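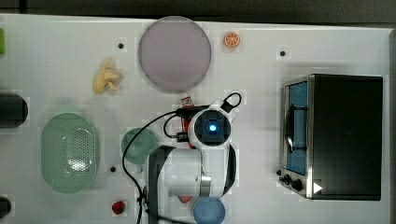

A lavender plate, toy bananas and a slice of orange on a white tabletop.

The Smell of Bread, in 596 Parts

Ask a chemist why a warm loaf smells the way it does and you will get a long answer, most of it in Latin and Greek. The team at Oda, a small flavor laboratory that shares a parking lot with a tire shop, spent most of last year on the question and came back with a spreadsheet. It has 596 rows. Each is a compound that drifts off a sourdough crust in the first hour after baking, and a good many of them, sniffed alone, would clear a room.

One smells of boiled potato. Another smells of wet dog. A third was written down by the sniffing panel as "my uncle's car," a term the software would not accept.

The work began in September, when the lab took delivery of a new instrument and needed something cheap to feed it. Flour is cheap. The instrument, sold under the name Jikitz, pulls air from above a sample and sorts the molecules in it by weight and by how long they dawdle in a coiled tube. At the far end sits a person with a nose in a glass cone, pressing a button whenever something turns up. The machine cost more than the building. The cone is still where the interesting part happens, since plenty of compounds make a fine tall peak on the screen and smell of nothing whatever.

By the end, the panel had baked and sniffed its way through 749 loaves and agreed that 7 molecules do most of the work. Mix those in the right amounts and people in a blind test say "bread" without much hesitation. Leave out the one that smells like popcorn and they say "cardboard," or "church." 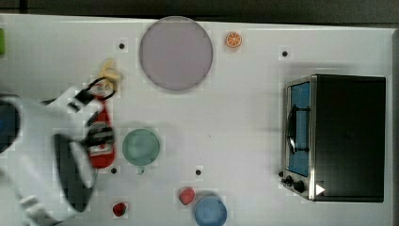 Wakance, writing in the comments under the lab's preprint, was not convinced: "Seven compounds gets you the smell of a bread-scented candle. My starter is 3 years old and smells like nail polish on weekdays. Where is that in the model?"

It's a fair complaint. The lab used one starter, named Breris by popular vote, and kept it at one temperature. Kitchens don't. A starter is a crowd of yeasts and bacteria whose membership changes with the flour, the weather and how guilty its keeper feels about feeding it. A hungry one can turn out ethyl acetate, the same solvent found in some nail polish removers, and the smell usually fades after a meal or two.

A second round of baking is planned, with starters mailed in from home kitchens. The lab asks that lids be left slightly loose. The first parcel arrived with its lid screwed tight, and the mail room has requested a meeting.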